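Cord and Cable Handling Rules: minutes, Hutstead bench, 15/06/2020

1. May minutes agreed. Clundari's new draft is a lovely read, half the length of the old one!

2. Frayed ends. Agreed: grip on sound braid, well back from the tuft. 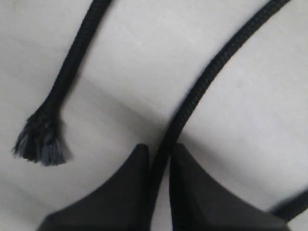
Monley asked for a limit of 200 slow closes before the fingertips are checked. Carried, very happily.

3. Parking. 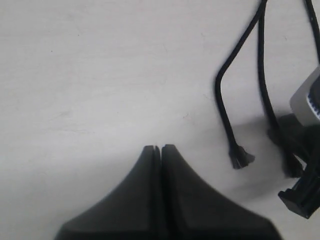 Fig. 2. Fingers nearly closed, black cables to the right.

Odera to write up the open position too. 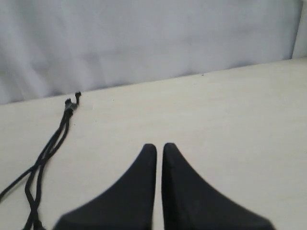

Fig. 3. Fingers open, clear of the cord.

Last updated: 15/06/2020

Recent items
Fingertip checks
May minutes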